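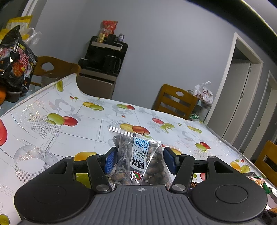 Skerus Sleep and Attention Program
Progress report to the Tsang Fund, period ending May

Quick one this time, the longer write-up comes with the year-end accounts. Sections follow your template except I merged 4 and 5, they were asking the same thing.

Where we are

Fourteen workshops planned for the year, six delivered. On schedule. All six at the Flastton site so far, the Sillirico dates start next month once the room booking is sorted (see Problems).

Enrolled: 26 in the intensive group, which is full. Everyone else gets the open program, meaning the weekly email, the drop-in and the printed sleep diary. Mailing list stands at 473. We did not set a target for the list and I'd rather not start now, people sign up and never open a thing.

Reminder of what the grant covers: adults who have trouble sleeping and trouble concentrating at work or school, no medical referral needed, no supplements or devices recommended or sold. We do get asked about supplements at every session. Melatonin mostly, also magnesium. Facilitators have a standard answer (talk to your pharmacist or doctor, bring the label with you) and they are sticking to it.

What we did

Workshops one to three covered the basics. Regular wake time, light in the morning, caffeine cut-off, what to do when you're lying there awake at three. Workshop three ran long again. The caffeine part always does. People want to argue about tea.

Workshops four to six moved on to the daytime side: work blocks, phone out of reach, short breaks, when to give up and go for a walk. New material, written over the winter. Went better than the sleep half in my view, although the handout for five was too dense and has been cut down to one page.

Shift workers asked for something of their own. Fair request, half our advice assumes you go to bed at night. We've drafted a seperate diary with a 24-hour strip in place of the morning/evening boxes. Being tried now by the ones who asked for it.

Drop-in is quiet before 6 p.m. and busy after. Moved the start to 5:30 and dropped the lunchtime one altogether. One complaint, from somebody who liked lunchtime. Offered a phone slot.

What people tell us

End-of-session cards are short and we read all of them. Common comments:

The wake time rule is the hardest to keep and the one that seems to help most. Weekends are where it falls apart.

The diary takes too long. Agreed. Was two pages, now one side. Return rate should improve, can't say yet.

More on evening eating please. Comes up a lot, late snacks in front of the TV, eating at the desk all afternoon to stay alert. We only had a paragraph on it. A full session on food and energy is now written, replacing the second half of workshop eight.

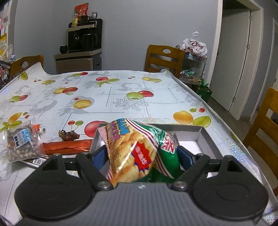 Problems

Room at Sillirico. The first choice has no heating control and shares a wall with a band practice space. Not suitable for a relaxation session. Second choice is fine but costs more, covered in Budget below.

Missed diaries. Plenty of the intensive group fill in the first two weeks then stop. We now send a text at 8 p.m. with a yes/no question, did you get up at your set time. Takes them a second. It won't replace the diary for evaluation purposes but gives us something for the gap weeks. You should know the two data sets can't be merged cleanly and the final report will show them side by side.

Evaluation form. The attention questionnaire we named in the proposal is long and people rush it, you can see it in the answers, same box ticked all the way down. We'd like to switch to the short version for the last round only. Need your ok on this. Asked in the previous report as well, may have got lost.

Website was down for a weekend. Back up. No bookings lost as far as we can tell.

Budget

Underspent on printing, thanks to the one-side diary. Overspent on facilitator hours, workshop three and the new food session being the reasons. The two nearly cancel out.

Request: move the printing underspend to room hire for Sillirico. Same total, no new money. Form attached to the email.

Travel is on budget. Equipment line untouched, we borrowed a projector and will keep doing that. If the line can't be moved it can go back to you at year end.

Next period

Start at Sillirico, second-choice room unless something cheaper turns up.

Workshops seven through ten. Seven is the stress and worry one, needs two facilitators in the room, both are booked.

Shift diary: collect the first batch, fix whatever is wrong with it, print properly.

Follow-up calls to the intensive group. Ten minutes each, same five questions for everyone, done by a facilitator they haven't met so they feel ok being rude.

Draft of the public leaflet. Your logo goes on the back, please send the current version, the one we have is blurry and I think its the old color.

Decisions we need from you

1. Short questionnaire for the final round, yes or no.
2. Printing underspend to room hire.
3. Whether the year-end report can come in two weeks after the normal deadline, the last workshop lands very close to it.

An answer on 1 is the most urgent, the forms have to go to print. The other two can wait for your next meeting.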